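Ticket 694 — Second towel station, spare parts and budget
Status: waiting for purchasing
Opened by: Lakshmi Amin
Site: Wistomau

April 12, 2021
Dear Prusten support, we are planning the equipment budget for the next year and I need help with your quote. It lists fingertip sets for one gripper only, but each folding station has two. Please correct the quantity. Also, is the cable for the fingertip included in the set, or is it a separate line?

Reply from Prusten support
Thank you, Lakshmi. The quantity was our mistake. The cable is a separate line, 133 dollars each. We recommend one spare per gripper.

Update from Lakshmi
I added the cables. My limit for spare parts is 2,000 dollars per station, and with the fingertips we are still under it — but only if shipping stays at roughly 400. In March we paid more, because the order went in two boxes. Can you please send everything in one?

Reply from Prusten support
One box is possible if the order is confirmed complete. We changed the shipping line.

Update from Lakshmi
Good. I attach the present station, so your team can compare it with the parts list.
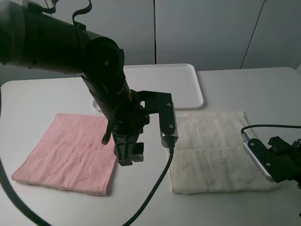 Should we buy the spare cables now or together with the second station?
Order them now, on the same purchase order, and the quoted price will apply to both stations.

Then I will do it so. The Oltum table goes on a different budget, please leave it out. I will send the order number when purchasing has signed.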